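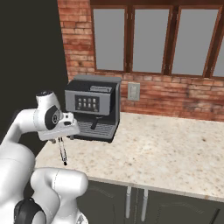 One of our reviewers asked why we bother planning at all in simulation, when a policy trained end to end could "just learn where the counter is." Fair question! I asked it myself back in March, before we had Derora (our planner) running in the kitchen from Figure 7.

**Figure 7.** Simulated kitchen with the arm reaching over the counter, next to the coffee machine. The gripper is holding nothing.

### 4.2 Planning close to big appliances

My short reply is that the policy does learn where the counter is, and then it forgets the moment we swap kitchens. We ran 400 episodes across the Trimdale scene set, with the start pose drawn fresh each time, and most of the ugly contacts came from the forearm and elbow while the fingertips were perfectly fine. The reward only looks at the fingertips, so I guess we asked for that.

Derora checks every link against the scene mesh and replans every 20 control steps. Between replans, a small controller we call Besson tracks the path and slows down when clearance gets under 9 mm. I spent way too long on that threshold. Set it higher and the arm dawdles next to anything boxy (a coffee machine is a great way to find this out), set it lower and it clips corners on fast approaches.

We also tried feeding Besson raw depth, with no mesh. It worked okay on plain cabinet fronts and got jumpy near thin parts like handles, so those runs are in the appendix with the Adham logs.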